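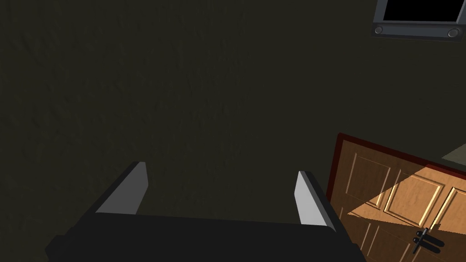 Ticket 489: clinic application form rejects everyone who applies for two clinics
Opened by: Clinical Programme Office, Bindidcombe School of Law
Priority: High (the office's view), Normal (ours)
Status: Closed, with grumbling

The online form lets students rank two clinics, Housing and Small Business, and then refuses to save if they rank both. The office had 47 emails by lunchtime, most of them polite. Pick one clinic and it goes through. Pick both and you get "Preference already exists", which sounds like something out of a contracts lecture. Think of the two light grey faces on that dark gripper, set apart with a gap in the middle: that is how the form treats the two choices, and whatever is meant to sit between them and join them up has gone missing. Drestine, who supply the form, asked us to try another browser. We tried another browser.

Log

09:40. Reproduced with the test student account. First choice Housing, second choice Small Business, error. Swapped them round, same error. Left the second choice blank, saved fine, and got a cheerful confirmation telling the test student to prepare for interview.

10:15. Cleared the cache, as one must. No change.

10:50. Checked the personal statement box in case length was to blame. The limit is 2,000 characters and it counts spaces, which the guidance says it doesn't. Separate fault, now Ticket 490. Somebody in second year will have an argument ready about this.

11:30. Drestine say the form is working as designed and the trouble must be in Bosum, the student records system. Rang Bosum support. Bosum say the trouble must be in the form. Both were very sure.

13:05. Asked for the raw error. Bosum stores one preference per student per "activity type", and both clinics were set up under the same type when the Shakya plug-in was updated in April. Last year each clinic had its own. The update notes mention this on page 12, under "Minor improvements".

14:20. Gave Small Business its own activity type on the test copy. Both choices save, in either order. Confirmation email names both clinics, though it spells "clinic" with a k in the subject line. Left that for another day.

15:00. Same change made on the live form. Office asked whether students who had already applied for one clinic could go back and add a second. They can, if the office unlocks the application first. Sent the steps:

Open the record in Bosum.
Choose Applications, then Unlock.
Ask the student to log out and in again before editing.

16:10. Office asks if the deadline should move by a day. Replied that this is an academic decision and well above the help desk.

16:25. Office has moved the deadline by a day. Changed the closing date on the form and on the web page. The poster outside the moot room is paper and remains outside our remit.

16:40. Closed. Please reopen this ticket if the error comes back, and don't start a new one called "STILL BROKEN", as we have several of those.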